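**Prevville keeps its paper bus timetable, for now**

The printed bus timetable has survived another budget in Prevville, which will come as a relief to the people who read it and a mild surprise to the transit office, which had already stopped ordering the paper.

The town council voted on Tuesday to restore funding for the folded pocket schedule covering all 30 routes between Prevville and Bramercombe. The office had proposed dropping it in favor of a phone app built by Plandetti, a software firm whose product does many things well and, on the evidence of last winter, believes the Route 2 bus runs through the reservoir.

What changed minds was the mail. The office asked riders for their views in December, expecting a handful of replies, and got 984. Of those, 909 wanted to keep the printed version. Several came written in the margins of old timetables, with the bus times corrected in ink.

"I don't hate the app," said Uthai Wongsuwan, who owns the Duangkaew noodle shop across from the Bramercombe depot and spoke at the meeting for his full allotted time and then a little of the next speaker's. "I have the app. I open it, it asks me to update it, and I watch the bus leave."

Wongsuwan has handed out schedules at his register for years, mostly to people who come in to ask when the next bus is and stay for soup when they learn the answer. He told the council that a timetable never needs charging. He also admitted, when pressed, that the one on his own wall is from before the depot moved.

The transit office took the defeat politely. Its report to the council had described the paper schedule as "a legacy information product," a phrase that was read aloud twice during public comment, the second time with feeling. The office will now print a fresh run in the spring, in larger type, with the Sunday service finally given its own column instead of a footnote to a footnote.

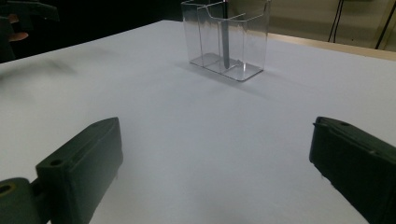 Riders will be able to pick up the new edition at both depots, the library and any shop that asks for a stack. Drivers will carry a few as well, although the union would like it noted that they are there to drive.

The app stays too. Plandetti says a fix for Route 2 is on the way and will appear in the next update – the company did not say when that would be. Until then, passengers bound for the reservoir are advised to walk from the Route 2 stop at Mill Lane, as they always have.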